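How to Review Your Own Lost Chess Game

By Recep Kılıçarslan, Roltville Chess Club

I lose many games, so I have a method for them. You need the score sheet, a board and one quiet evening. 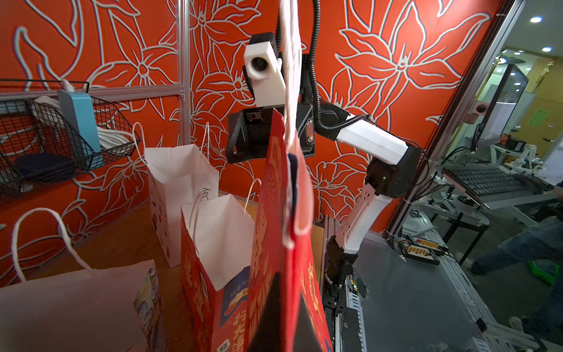

Step 1. Play through without the engine

Put the moves on the board and write what you were thinking at the time. Do it the same evening if you can — memory goes fast.

Step 2. Find the turning point

Mark the move where you stopped liking your position. In my last game from Rilstead it was move 52, a rook ending with 2 pawns each.

Step 3. Now open the engine

Check only the marked moves. If it disagrees with you, play its line until you understand the idea.

Step 4. Write one sentence

For example: "I traded queens when my king was worse." Keep it in a notebook and read it before the next round.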